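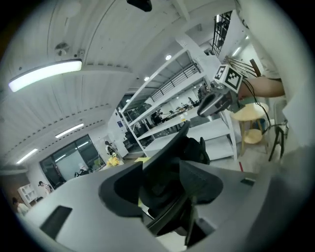

Handheld Gripper Demos: FAQ

Posted June 4, 2023 by Wulan Wibisono

Print this page | E-mail this page

So what is Nesach?
It's our method for teaching a two-armed robot chores from people doing them by hand. You hold a gripper in each hand, do the job, and we learn a policy from the recordings. No robot needed while you record, which I love!

Why the printed cubes?
Each gripper carries one so we can work out where it is and how it's turned. Keep the patterns facing out where you can (and please don't put your thumb on them).

How much data did you use?
The chair task got 212 demos from 13 people. I did way too many of those myself, and my wrists know it.

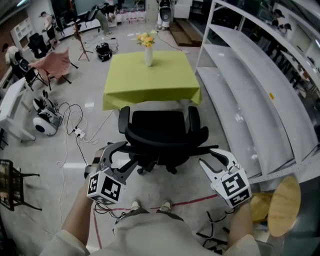

Do I have to move like a robot?
Nope! Move a bit slower than normal and keep an eye on your cables. Stiff, jerky demos were worse to train on than relaxed ones.

Does it work in other rooms?
Sort of. We tried 6 rooms in March and it was shaky in two of them, mostly with chairs it hadn't met before. I'm still poking at that.

Can I get the code?
Soon, I hope – I'm cleaning it up now.

Contact: Wulan Wibisono, Prullis Lab | © 2023 Prullis | Back to top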